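Proda for voice memos: a month in and I'm hooked

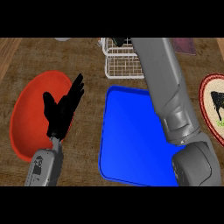
I record a lot of loose talk on my phone, and until this December I had no decent way of getting it back out as words. Ideas on walks, calls I need to write up, whole paragraphs of a newsletter muttered in the parking garage. Proda is a small app that pulls in those recordings, turns them into text and keeps the two tied together, so you tap a sentence and hear yourself say it. I tested it first on a long ramble I'd made for the newsletter, and it got "forearm" and "grain" right every time, even where I was mumbling (and I do mumble!). The older app I'd been paying for turned "grain" into "Graham."

Setup was quick. You point it at a folder, pick a language, and it starts chewing. I had 657 recordings sitting there, some of them only a few seconds of me saying "buy stamps," and I let it run overnight with the phone on the charger. By breakfast they were all in. I sat there with my coffee searching for random words and finding things I'd completely forgotten, including an idea for a story set on a ferry that I now want to write.

The search is what I love most. It's fast, it forgives spelling, and it shows a bit of the sentence on either side so you know whether to bother opening it. You can also mark a stretch of text and export only that piece of audio. I used to do that by dragging little handles back and forth and swearing.

Sound cleanup is good too, with limits. A call I took on the train out of Hurham went from unusable to fine. One I made outdoors in strong wind stayed bad, and the cleaned version had a watery sound I didn't like. There's a slider, so keep it low.

Things I'd change: folders only go one level deep. The dark theme uses gray on darker gray for the time stamps and I have to squint. It won't split two speakers unless you tell it beforehand that there are two, and you can't fix that later without running the whole file again. Also, names. "Midside" came out as "mid side" until I added it to the custom word list, and "Tsolakis" was a different adventure each time. The list holds 100 words on the free plan and 800 on the paid one, and once a name is in there it sticks.

The free plan gives you 15 hours of audio a month, plenty for most people I'd think. I went over it with my backlog and moved up to paid, and I'm staying there. Battery use was heavy on that first night and I haven't noticed it since.

I've tried it on a phone and a tablet. The tablet version puts the text and the waveform next to each other and it's a joy to edit in, so if you have one lying around, start there. I haven't touched the desktop version yet.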